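Clisska base plate kit for small arms: review
Rating: 3 out of 5

Clisska says you can have an arm bolted down, levelled and calibrated in 12 minutes. It took me 80, and I've done this before.

The kit is a steel plate, a bag of screws, a dial gauge and a licence for their setup program, Nisden. The plate is good. Mine sat flat on the bench and the holes lined up with the arm's base first time. The gauge is stiff and feels like something from 1958, but it reads the same twice running, so I'll keep it.

The screws I don't trust. Two had rough threads, and the leaflet gives one tightening figure for all of them whatever you're fixing into. I swapped the lot for some Finetti ones from the drawer.

Nisden is where the time went. You're meant to rehearse the pick in the simulator, using a small cube, before running it on the real arm.
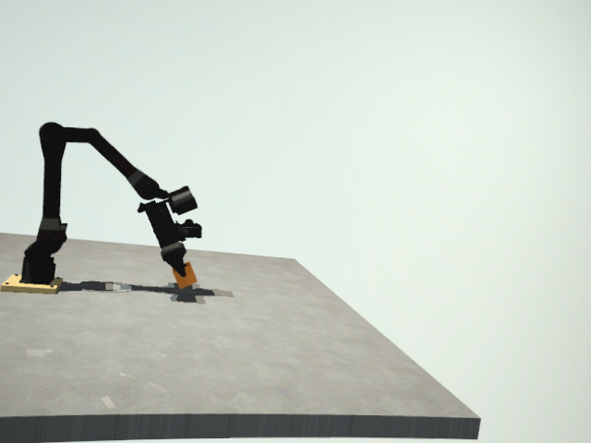
My trouble is with what gets carried over. The program saved my base height, then quietly went back to the default when I restarted it, leaving the fingers 5 mm too low on the real bench. I only caught it because I run every first move at crawl speed. Write your offsets down on paper.

The Grīnberga plate costs less and comes with no software at all. If you already own a decent gauge, I'd look at that first.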